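Bench notebook, Doolan room, Tuesday
Bottles and mat 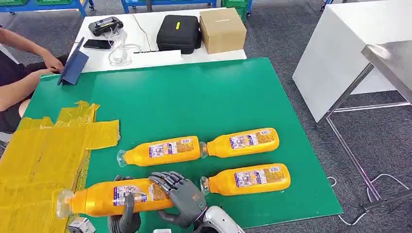
Orange-yellow bottles on the green mat, all four on their sides. Tape on the left.

Started at 10 with the mat. The tape on the left half is getting worse. It went down in strips, one over another, and there are folds in it now that I can feel with a thumb. A bottle laid across the folds sits a bit proud and wants to turn until the label faces down. On bare mat they stay where they are put. I tried pressing the creases flat with a ruler and they came back up within the hour. Pulled one short length at the top edge to see what the glue does. It leaves a gray film that comes off with alcohol and a paper towel, slowly. Did not go further. Ravindran wants to be here when the rest comes up, he has marks under there from the Clerkeck layout and would like to copy them first.

Bottles. Same drink as last time, bought by the case. Weighed one full with cap on the small scale and then moved to the big one because the small one tops out. Did not write down the first reading, it was no good. Labels are paper-thin and slide on the plastic if they get damp. Wiped all of them dry before laying them out. One had a label lifting at the seam, put a dab of glue stick under it and left it alone while I had coffee.

Laying them down, notes for next time:
Lay on the side, seam of the label underneath.
Check the cap is tight before it goes over. Quarter turn more than feels necessary.
Leave room between neck and base when two are end to end. If they touch, moving one moves the other.
Keep off the tape if the position matters.

Ran the leak check the old way, paper towel under the neck for 29 minutes. Two towels clean. One had a spot the size of a lentil, which could have been from my own wiping. Swapped the cap with a spare and repeated, clean. The fourth bottle I forgot to time, so it gets done again tomorrow. Threw the suspect cap in the tin with the others.

Mat itself is fine. Washed it last in June according to the card on the shelf and it could stand another wash. There is a sticky ring near the back that picks up lint. Soap and warm water, flat to dry, do not roll it. The Stiler mat got rolled damp and never lay flat again.

Shelf count for the order: 158 caps left in the box, which will do us for a long while. Bottles are the problem, nearly down to the last case. Asked Jorkurum for a price on 2 cases and on plain ones with no label, no reply by the time I left. Plain would save the fuss with the seams, though Ravindran Kurup likes having the label as something to line up against and he has a point.

Still to do
Retime bottle four
Copy the marks, then lift the tape and clean off the film
New tape in one wide piece if we can find it
Wash mat
Call Jorkurum after lunch
Return the ruler to the drawing table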